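Workshop notebook — Brulside, upstairs room
September, started 8:40

Purpose of the day: clear the low surface by the sliding frame, look over the board with the wood edging, and decide what gets fixed before the Siriwan job takes the space. Pichit has the key and the long level. I have the hand tools and this book.

Wall first. No marks, no old fixings, nothing to fill. Color drifts from a cool gray on the left toward something with a little lavender in it on the right. I would have called it one coat of one paint, so the difference may be the light. Leave it alone until we have seen it in the evening.

The beige surface is the larger problem. Clean enough in the far corner by the track, stained gray-brown through the middle, with a worn, mottled patch that has no clear edge. The sea picture is lying on it for now, over on the right. It needs to go somewhere else before anyone brings a bucket in.

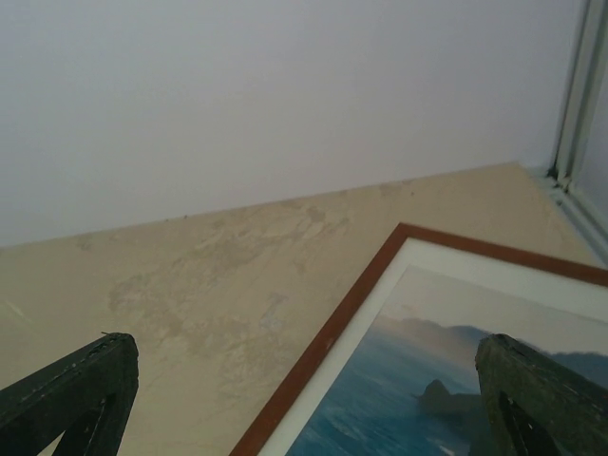 Surface by the sliding frame, sea picture not yet moved. Staining at center.

Notes on the corner:

Blackish dirt where the upright meets the lower track. Pick out dry, then brush, then vacuum. No water in the channel until the loose material is gone.
One small dark mark farther down the channel. Could be more of the same, could be a chip. Check with a fingernail.
The joint between wall and surface is uneven in places. Would take a thin bead of filler. Low priority.

Stain test, to be done at the edge of the patch and not in the middle of it: damp cloth alone, then mild soap, then the Brodel cleaner at the weakest mix on the label. Leave each for 5 minutes and wipe. If the third one does nothing I would stop there — the wear is in the surface and scrubbing will only spread it.

10:15. On to the edging.

The strip is reddish-brown wood, long and narrow, and it marks the change from one color of surface to the other. Pichit wants it kept. I was for pulling it and fitting a new one from Pillurville, but a replacement in a matching tone would have to be ordered, and the quoted wait is 23 days. Kept, then.
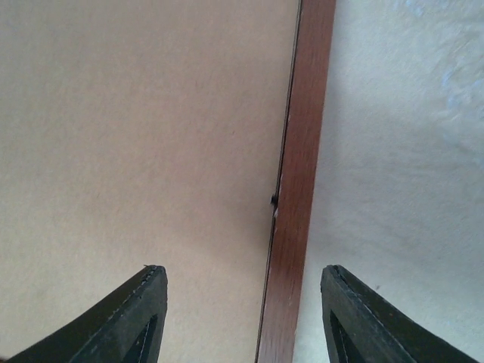 Wood strip between the two surface colors, before any work.

What to check along the strip, in order: height against the surface on each side, any movement under thumb pressure, any gap wide enough to take a card. Mark with low-tack tape, not pencil. Pencil got into the grain on the last job and had to be sanded out.

Length for the order sheet, if we ever do replace it: 1068 mm, Pichit's figure with the steel tape. I have not repeated it. Someone should before money is spent.

Tools. The yellow-handled flathead is the one for this work. The blade is wide enough to spread the load if the trim has to be eased up, and it goes in the track corner for the packed dirt as well. Put a turn of tape over the blade before using it against wood. Do not use it as a scraper on the tan board.

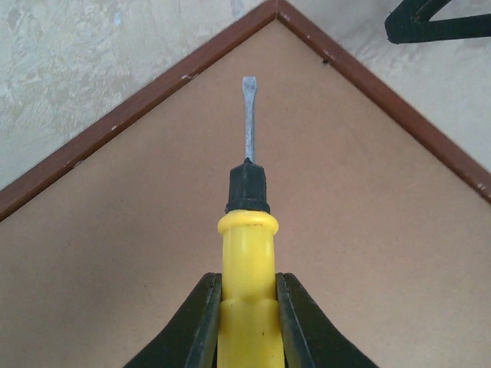
Where two lengths of trim meet at an angle, start away from the point and work toward it. Lifting at the point first puts all the strain on the thinnest wood. If it will not move with hand pressure, stop and warm the glue line, low setting, and try again after 2 minutes. Any split gets glued and clamped the same day.

The cream textured surface past the trim is to be masked before any glue comes out. It is mottled already and a smear would be hard to see until it had set.

Open items:

Sea picture — Pichit to find a place for it, flat, face up, not against the radiator.
Second reading on the trim length.
Stain test, results to go on the next page with the mix written down.
Ask Siriwan if they care about the wall joint. If they don't, skip it.
Low-tack tape is nearly out. Two rolls.

Stopped 12:30. Key back with Pichit.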